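Re: [kitchen-list] Counter space, and who has any

Catching up on the digest from October. Quoting the part I want to argue with, trimmed a little:

> I have finally had enough of the stuff along the back of my counter.
> Everything that isn't bolted down is going into a cabinet this weekend.
> The oils, the jars, the crock of spoons, the lot. If I use it once a
> day it can live behind a door and I can open the door once a day.
> The toaster oven is on notice too. Has anyone done this and stuck
> with it? I give my husband 2 weeks before he puts the salt back out.

I did this. I stuck with it for longer than your husband will, and I would like to report that I spent the whole period opening doors. You open a door with a wet hand, then another door because it was the wrong one, and by then the onions have moved on without you.

So I went back to the row. A row is all it is: one line of things against the tile, nothing allowed to stand in front of anything else, and the rest of the counter left for whatever is going on that day.
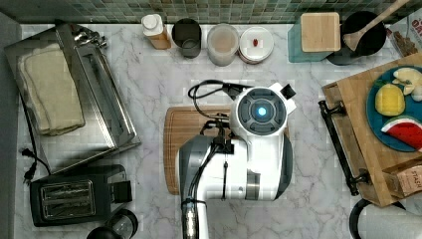 The rule I settled on is that a thing has to be short, or useful, or both. The white-capped bottle stays because I reach for it without looking. The dark gray canister stays because it was a present and I am watched. The crock stays because a wooden spatula in a drawer comes out of the drawer sideways and brings the whisk with it, every time, and I have only so much patience before coffee.

I do concede the point about dust and grease. The little mosaic tiles behind the row are green and gray and teal, depending on which one you are scrubbing, and there are a great many of them, each with its own grout. Whoever chose them did not clean them. I pull the whole row forward when the tile starts to look at me, wipe, and push the row back. It takes less time than reading this message. You could make the job quicker by putting everything on one long tray, which I tried with a Todby from the housewares place on the bypass. The tray then had to be washed, and it didn't fit in the sink. It lives under the bed now.

On the cutting boards. Somebody further up the thread said to stand them on edge behind the faucet. Mine fall over. They fall over at night, mainly, and sound like a burglary. I keep the teal one lying down at the back with the square wood block on top of it, and between them they take up the space of one thing. When I need a hot pad I have the block, and when I need the board I move the block. This is as close to a system as I get.

The toaster oven I will defend. Yes, it's big. It is also the only appliance I own that earns its footprint, and I haven't lit the real oven since the tomatoes came in. People worry about the top being wasted space, but that's where the towel goes. 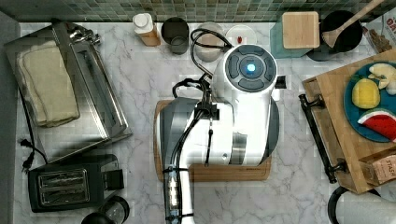 I fold it and leave it there, the cream one, and move it when the oven goes on. (Please move it when the oven goes on. I don't want to be the reason for a separate thread.) I had a proper towel bar for a while, an Allent, the stick-on kind. It held the towel beautifully and the wall not at all, and it took a strip of paint with it when it left.

As for cereal and oats and anything else that comes in a box, I agree with you completely and do the opposite. The box goes in the corner by the crock. I have bought the matching jars. I bought the Iltik ones with the gasket, enough for the entire pantry, and then found that a jar holds slightly less than a box, so you end up with a full jar and a box with a handful left in it, and you are now storing two things. One or two jars survived and the others hold buttons.

If you still want everything behind doors, then at least leave out the salt. You'll lose that fight anyway. And put the crock in last, after you have cooked a couple of real dinners without it. I would bet you 50 cents it never makes the trip.

Separate matter: whoever was asking about marble patterns and stains, mine has gray veins and I recommend them to anyone. I have lost coffee rings in there that I expect never to see again. The Sjögren catalog had a plain white I nearly ordered, and I think of it whenever there are beets.

I still have the long tray if anybody wants it. You would have to come and get it.

(quoted text above shortened by me, the original is in the archive under "counter space")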